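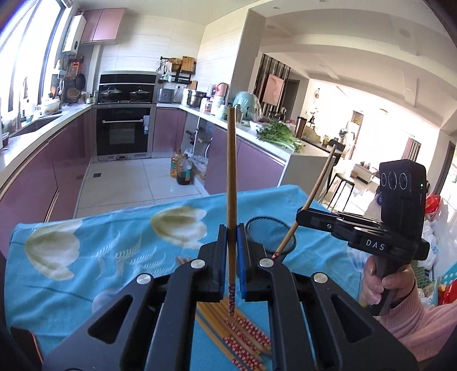 Minutes, Bimanual Collection and Policy Group
May 29, 2019
Location: Momville office, with Szalai on the line
Status: approved with corrections to item 3

1. Previous minutes
Accepted. The open action on finger pad wear is carried forward.

2. Chopstick task, collection status
Mutix reported 3,845 accepted demonstrations across all tabletop tasks. Of these, 253 are chopstick-to-cup episodes recorded in home kitchens with one hand-held gripper in each hand. A further 98 chopstick episodes were rejected. The main grounds for rejection were lost tracking on one side and a start pose outside the allowed region.

The task definition is unchanged. Sticks start in a pile on the table and are placed one at a time in a wire-mesh cup. Either hand may go first. An episode ends when both grippers are open and clear of the cup.

3. Segmentation of two-handed episodes
Szalai presented the revised segmentation method. The earlier version cut each episode on the closing of either gripper, and this produced overlapping segments whenever both hands held a stick. The revised version keeps one timeline per hand and adds a shared label for periods when both grippers are loaded.

The method was run on 192 of the accepted chopstick episodes. Overlapping segments no longer occur. Short false segments remain where an operator regrips a stick without setting it down. Szalai proposed a minimum open time before a new segment may begin. Agreed, with the threshold to be set from the data and recorded in the Plurker configuration.

Correction: the draft minutes stated that the shared label is assigned by hand. It is computed from the two gripper widths.

4. Stick orientation
The policy trained on single-hand data approaches the cup with the stick close to vertical. Operators often bring the second stick in at a steep diagonal and straighten it late. Two options were discussed:

(a) instruct operators to straighten the stick before approach;
(b) leave operators free and add stick angle at the rim as an evaluation measure.

Option (b) was adopted. Momville noted that (a) would make the data cleaner but would remove the corrections the policy is meant to learn. Mutix asked that the angle be estimated from both wrist views where possible — the view from the carrying hand alone loses the tip at the rim.

5. Patterned cloths and backgrounds
There was a question whether printed tablecloths should be excluded. No exclusion was made. Cloth pattern will be entered as a field in the episode log, and the held-out set will include cloths that do not appear in training.

6. Evaluation
A trial on the two-arm bench is planned for November. A stick counts as placed if it stays in the cup after release. Tipping the cup ends the trial and is scored as a failure, including for sticks already placed.

7. Actions
Szalai: set the minimum open time and rerun segmentation on all accepted chopstick episodes.
Mutix: review the rejected episodes for any that can be recovered from one hand.
Momville: add the cloth field to the log and write the angle measure into the evaluation sheet.
Mutix: pad wear, carried forward.

8. Other business
Plurker export currently drops the left-hand stream when the file name contains a space. Use underscores until this is fixed.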